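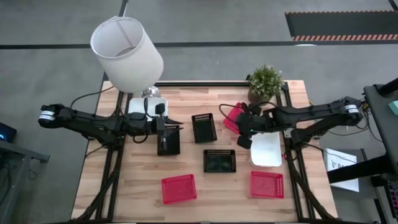

**How does a robot learn to do a chore it has never done before?**

A person shows it, over and over, by moving the robot through the job while a computer saves every move.

That's the short version! I'm Bernice Sulemana, and showing robots how to do things is my job. Kids ask me about it all the time, so I wrote down the things they ask most.

## Can't you just tell it what to do?

I wish! Think about telling a friend how to tie a shoe using only words. No pointing, no hands. "Take the left string and put it over the right string, no, the OTHER over..." You'd both give up. Now think about a friend who doesn't know what a string is. It's so much easier to show someone.

## Two ways to show a robot

The first way is **by hand**. You take hold of the arm and push it where you want it to go, a bit like a grown-up holding your hand while you learn to write the letter S. The motors go soft so you can move them, and the computer remembers how each joint bent.

The second way is **by remote control**, and the grown-up word for it is *teleoperation* (tell-ee-op-er-AY-shun). I sit in a chair and hold two handles, one for each arm. When I move my left hand, the left arm moves. When I squeeze, the gripper closes. My friend Graham says it's like wearing somebody else's arms, and he's right – it feels very odd for the first hour.

## So what do you teach?

Baskets, lately! Red baskets and black baskets, and two white bins. It sounds like a job for a toddler, but try it with two pointy fingers and no sense of touch. A basket can lie straight or crooked, and it can hide behind the arm you're trying to use. I've knocked them over more times than I'd like to say.

One time through the job is called a **demonstration**. For one chore we saved 689 of them. My best day ever was 94, and I went to bed at 7:30 that night.

## Why so many?

If I only showed the robot one basket in one spot, it would learn to reach for that spot, even after the basket moved! So between turns I slide things around and twist them a little. The computer looks for what stays the same each time.

## What if you make a mistake?

Sometimes I throw that turn out. But if I miss the basket and then fix it, I might keep it, so the robot can learn how to fix a miss too.

## Try it at home

Get a friend, a cup and a spoon. Your friend shuts their eyes and goes floppy in one arm. You gently move their arm to pick up the spoon and drop it in the cup. Do it five times, then let go and see if they can do it alone. Then move the cup and try again!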